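Grippers Should Be Judged by the Handover

Laboratories that buy robot arms tend to choose their grippers from a table of numbers. Grip force, stroke, payload and closing speed sit in neat columns, and the best column wins. At the Korkumholm workshop we bought this way for years. I now believe that the practice serves small laboratories poorly, and that purchasing rules should change to reflect what the arms are asked to do.

The objection to the table is simple. Its figures describe one gripper closing on one test block. Very little of our work looks like that. Most tasks involve two arms, an object with a smooth face and rounded corners, and a moment when both grippers have hold of it at once. In that moment the two controllers must agree on where the object is. If they disagree by a small amount, the object twists, slides or is squeezed harder than anyone intended. A strong gripper makes this worse.

In June our group compared 4 gripper designs on paired arms, under the direction of Stamatia Xenos. Each pair was given the same handover task and the same operator. The design with the highest rated force came last. The one that placed first, which we call Ava, had an unremarkable data sheet and would not have passed our former screening.

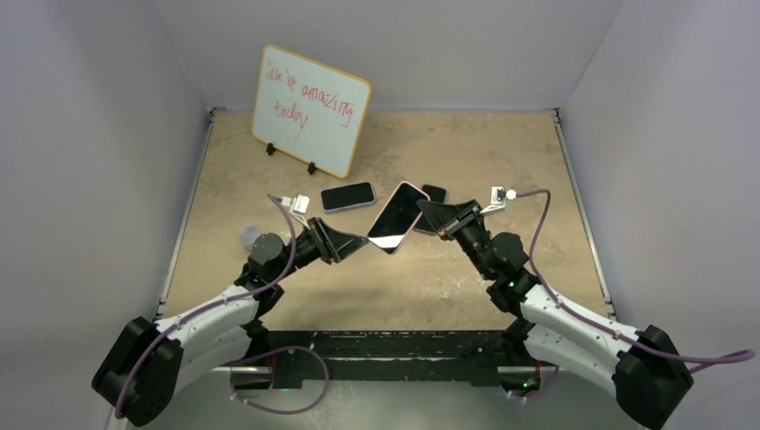
Both grippers on a pink phone in the paired-arm cell, with a camera mounted at each wrist.

Phones make a demanding test object. They are thin, they are slippery, and a gripper that takes one by the edge must hold it at an angle without pressing on the glass more than it has to. Gerasimos Vlachopoulos has argued that foam blocks would be cheaper and would give cleaner comparisons between laboratories. He is right on both counts. I would still give the phone more weight, as a foam block forgives errors that a customer's property will not.

Cameras deserve the same scrutiny. A wrist camera offers a close view on the approach, yet the view narrows when the fingers close, and the other gripper may block much of what remains. Our colleagues at Dullbridge prefer a single overhead camera for this reason. I would ask for both wherever the budget allows — and would give up some gripper force to pay for the second.

Cable routing should also be scored. In our comparison, 11 of the 54 stopped runs were traced to a cable that pulled on a wrist or caught on a link. No data sheet we received mentioned the subject.

I therefore propose that any laboratory planning a two-arm purchase request a handover trial before signing, using an object from its own work. Suppliers will object that such trials take time. Ours took one Saturday per design, including setup. The results should be published with the failures listed, and the operator should be named in the report.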